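Plaro Robotics Club, November meeting
Room 204, after school
Notes by me (Lies Smits) — Adoración had them last time and she made me promise to write in whole sentences

We got going at ten past four, once the projector gave up on us and we all just turned our chairs around instead. Adoración Segura ran the meeting. The notes from October were fine except that I'd spelled Demirtaş wrong all the way through, sorry! It's the name of the shop that gave us our motor discount, so I've fixed it on the thank-you card too.

Money first, to get it out of the way. We have $1327 in the account after the bake sale, which is more than I thought we'd have at this point in the year. The entry fee for the Bindberg Open comes out of that next. Adoración wants to hold some back for spare servos and I'm with her, after what happened to the elbow joint in spring. We voted and it passed with one person against (he wants jackets. He'll keep wanting jackets).

Then the arm team gave their update, and this took up most of the meeting. They're working on the pick-and-place task for Bindberg, where the arm has to find a thing on a table, pick it up and set it down in a marked spot without dropping it. We've been doing foam blocks and tape rolls so far. The rules say at least one of the items will be flat, and flat is a whole different headache, so the team has moved on to phones. I got to sit in on this part and it's so much harder than it looks! A foam block gives you something to squeeze. With a phone lying down you've got a few millimeters of edge to grab, and if you come in a hair too low the fingers push on the table.

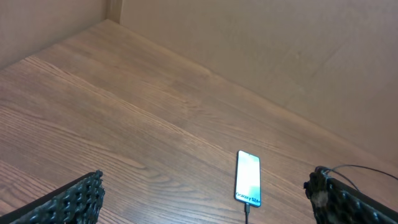
Vol. 14, No. 3, p. 12

The Galaxy S24+ was on the table with its screen lit and the cable plugged in, and that got us into a long talk about cables. Does the cable count as part of the object? The rule book doesn't say. Adoración thinks we should train for both, cable in and cable out, and ask the organizers in the meantime. I said I'd write the email. There was also a worry that a bright screen could throw off the vision code, which goes looking for dark shapes on light wood, and a white screen with a thin black border isn't much of a dark shape. Two of the ninth graders are going to try it with the screen on and with it off and bring us the numbers.

We talked about grip next. The bumpy pads stay on for now. Somebody asked about going back to the smooth ones and got a pretty loud no from the other end of the room — those were last year's pads and we all remember last year. I'd still like to see a side-by-side test before we pick for good, so that's in the notes now and you can hold me to it.

The Enura workshop is open to us again and we have 12 spots. Sign-up sheet is on the door. If you went last time, please let somebody new go first.

Things people said they'd do:
Lies — email Bindberg about cables, finish the thank-you card
Adoración — pay the entry fee, price the servos
Arm team — keep going on flat objects, write down every miss and where the arm was
Ninth graders — screen on and screen off test
Everybody — put the hex keys back in the blue box, please, please

We stopped at half past five. Next meeting is same room, same time, and I'm bringing the extension cord.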